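Gevden cell – notebook, July, 16:20

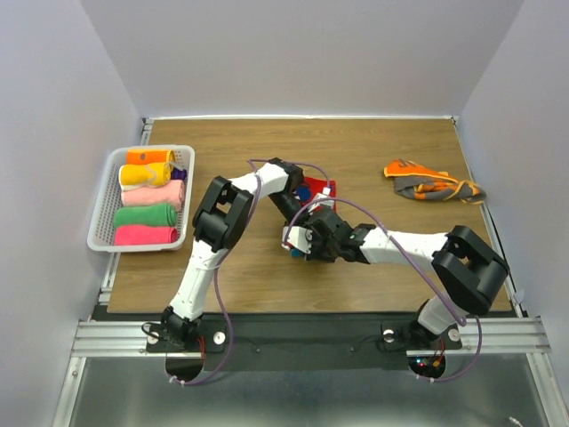
Right arm back on the plate after the base joint swap, and it runs so much quieter! All base bolts re-torqued. Homing offset was out by 134 counts, now saved in the Denach config.

Left the purple cables with plenty of slack over the elbows – last month's tight routing was what killed the wrist connector at cycle 2371. Check the slack every 700 cycles from now on.

Did 3 slow towel folds at the end, no faults logged. Really pleased. Still to do: order a spare connector from Lorcombe.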